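**Balaskas Bridge Record Opens to the Public**

October 1, 2021

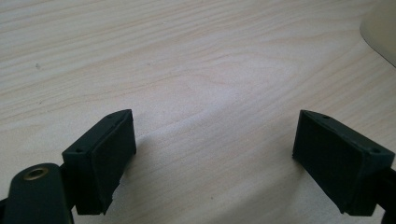

*Light wooden tabletop with fine, wavy grain.*

Veritz has released the construction and inspection records of the former Balaskas Bridge, a timber and iron truss crossing of the Plerkel River that was closed after flood damage and later dismantled. The collection holds 3783 sheets, including shop drawings, load calculations, pier soundings and the daily logs of the resident engineer.

The bridge had 5 spans and a total length of 900 feet. The logs record scour at the second pier in June of its final year of service, when high water exposed the upper part of the timber cribbing. Traffic was limited to single wagons until the closure order.

"The soundings were kept in a separate ledger and had never been matched to the pier drawings," said Chunhua Du, records engineer at Veritz. "Readers can now compare the two by date and station."

Of the sheets released, 76 are linen tracings too fragile for handling and are supplied as scans only. All other items may be requested in the reading room. Sheet numbers follow the original contractor's system, and a concordance to the Grivudance survey of river crossings is included with the index.

Requests should cite the sheet number and series letter. Reproduction orders are filled in the order received.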